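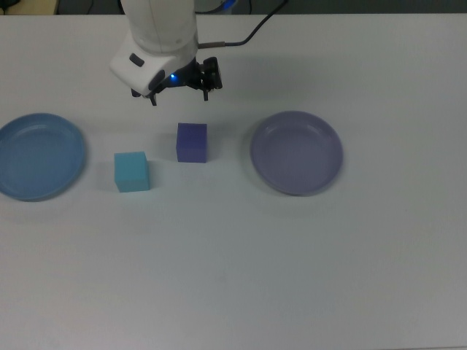 How to re-wax a tired old jacket at home

My waxed jacket is older than my marriage and I love it to bits, so when the shoulders went pale and the rain started coming through, I wasn't about to bin it. I've now done this job every February for years and I've made most of the mistakes already. Set aside an afternoon and put something good on the radio.

What you'll need

A tin of wax dressing (I use Nisulora, any decent brand will do)
A clean sponge or an old cotton T-shirt
A bowl of hot water
A hairdryer
Newspaper, and lots of it

Step 1: Clean it, gently

Hang the jacket outside and brush off the dry mud. Then sponge it down with cold water only. No soap, no washing powder and please, please no washing machine! My friend Leidy put hers through on a warm wash and it came out like a tea towel. Leave it to dry overnight, somewhere airy.

Step 2: Soften the wax

Take the lid off and stand the tin in the hot water until the wax goes runny. It takes a while, so this is when I empty the pockets (last time: 2 dog biscuits and a bus ticket to Praseck). Top up the water when it cools.

Step 3: Rub it in

Lay the jacket flat on the newspaper and work on a small patch at a time. Press the wax into the seams first, then the shoulders and elbows, then everything else. Go thin — thinner than you think. I slathered mine the first year and stuck to every chair in the house until Easter. Keep off the corduroy collar and the inside of the pockets.

Step 4: Heat and smooth

Run the hairdryer over each section on a warm setting and chase the wax along with your cloth. You want an even, slightly dark look with no white streaks. If a fold still looks cloudy, go over it again.

Step 5: Hang it up

Give it a full night on a wide hanger, away from other clothes and well away from the cream sofa. It'll feel tacky for a day or so and smell like a garden shed for rather longer.

A few people have asked about small rips. Stitch them before you wax, with polyester thread, and rub a bit extra over the stitches afterwards.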